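Chapter 7
Gathering Examples

7.1 What a learned policy needs from its data

The controllers in Part One were written out in full before the arm moved. A planner received a goal, solved for a path, and sent joint targets at a fixed rate. In the remaining chapters the mapping from sensor readings to joint targets is fitted to recorded examples. The quality of the fit depends more on the recordings than on the choice of model, and this chapter therefore comes before any discussion of network structure.

An example, in the sense used in this book, is one complete attempt at a task. It consists of a stream of images, a stream of joint positions and gripper states, a stream of commands, and a label that gives the task and the outcome. The usual term for such a record is an episode. An episode has a defined start state and a defined end condition. Recordings that lack either one are difficult to use later and should be set aside at the time of collection.

The running case for this chapter is the Musdale set, a collection of 2411 episodes of a single arm handling light household tools over a flat surface. The set was recorded with the Flevar logging package, described in Section 7.4. The same cell layout was kept throughout. The table was covered with black cloth and a flat sheet of cardboard was laid on it. Dark cloth gives strong contrast against pale tools and reduces reflections, which simplifies the segmentation exercises at the end of the chapter.

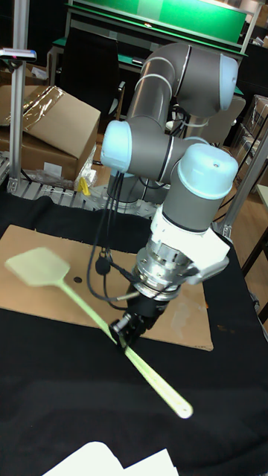
Motion speed is the first quantity to settle. If the tool moves far between two successive camera exposures, its outline spreads over many pixels and the pose estimate degrades. If it moves too slowly, the episode grows long and most of its samples carry little information. A practical approach is to fix the camera rate, choose the largest tool displacement that the pose estimator will tolerate per exposure, and derive the speed limit from the two. For a long tool the limit must be computed at the far end and not at the gripper, because a small wrist rotation produces a large displacement at the tip.

7.2 Start states and their spread

A policy trained on episodes that all begin from the same tool position will reproduce one path. It has no basis for correcting an error it has never seen. The start state should therefore be varied on purpose, and the variation should be written down before collection begins.

Three quantities describe the start state in the Musdale set: the position of the tool on the table, its heading, and the height of the gripper above the surface. Position and heading were drawn from a table of 24 placements. Each placement was used many times, with the operator setting the tool down by hand. The small differences left by hand placement are useful. They fill the gaps between the nominal placements at no added cost.

Two faults are common. In the first, the operator sets the tool down in the most convenient orientation, and the headings cluster around one value. In the second, the placements are run in a fixed order, so that slow changes in lighting become tied to position. Shuffling the order removes the second fault. The first can be found only by plotting the measured headings after each session.

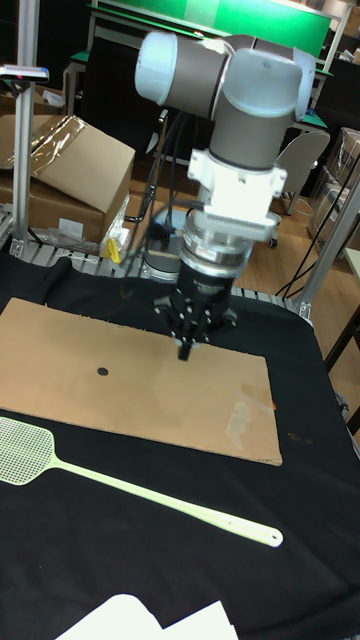 The approach to a flat object deserves separate treatment. A thin handle lying on cloth offers little clearance below it, and the fingertips must come close to the surface before they close. An error in height of a few millimeters leads either to a missed grasp or to contact with the table. For this reason the height of the cloth should be measured again at the start of each session. Folds near the working area should be pulled flat.

7.3 Grasp, hold, and release phases

It is convenient to divide an episode into phases and to store the phase boundaries with the data. The division used in this chapter has four phases:

Approach: from the start signal until the fingers begin to close.
Grasp: until the finger motors reach their holding current.
Carry: until the tool reaches the target region.
Release: until the fingers are open and the arm has cleared the tool.

Boundaries may be marked by the operator or computed from the motor signals. Computed boundaries are more consistent. Operator marks tend to lag the event, and the lag differs from one person to the next. Where both are available, store both and train on the computed ones.

The carry phase is usually the longest and is often overrepresented in the training samples. Of the Musdale episodes, 402 were recorded with the carry phase alone, starting with the tool already in the gripper. They were meant to support the study of how a long, light object behaves when held near one end. They must be kept apart from the full episodes when phase durations are computed. 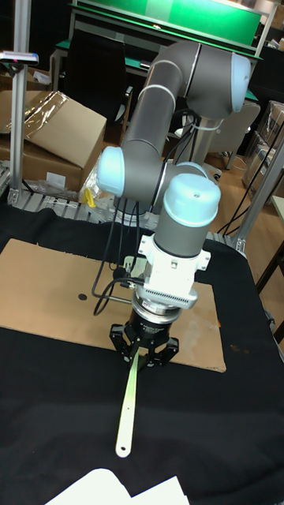
Figure 7.3 Gripper closed around the upper end of a long pale green strip. The strip extends over the lower edge of the cardboard sheet.

A grip near one end places the center of mass well away from the fingers. The resulting moment must be resisted by friction over a short contact length. Let m be the mass of the tool, d the horizontal distance from the contact to the center of mass, and g the acceleration due to gravity. The static moment is then mgd. It falls to zero when the tool hangs straight down and is largest when the tool is level. Acceleration of the wrist adds a further term, treated in Problem 7.6.

Slip during the carry phase should be recorded as an outcome in its own right. An episode in which the tool rotates in the fingers but still reaches the target is neither a clean success nor a failure. The Delić code, used in the remainder of this book, assigns it the value 3. Readers working with the older Ternow labels will find a conversion table in Appendix C.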